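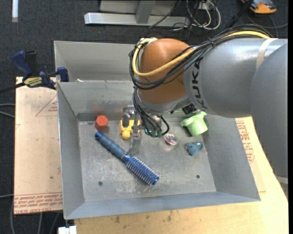

Geert Verstraete wrote back that our first draft blamed the wrong thing, and that people in Musasville do not skip the bus over the fare. They skip it when they cannot tell if it is coming. We changed our question after that.

Transit Use in Musasville: Results

We handed out a short survey at 2 stops on the Van Beek line in November and got 45 usable forms back. Riders were asked how long they had waited, if they had checked a timetable, and what they would do if the bus was late.

17 riders said they had walked or called for a ride at least once in the past month after giving up on a bus. Most of them used the stop by the library, where the posted timetable is from before the route change. Fare was mentioned far less often than we expected.

The sample is small and leaves out people who have stopped riding. Joni Rantala entered the forms and checked them against the paper copies. Two forms with no stop marked were left out of the total.

The survey form and the table of answers are in Appendix B.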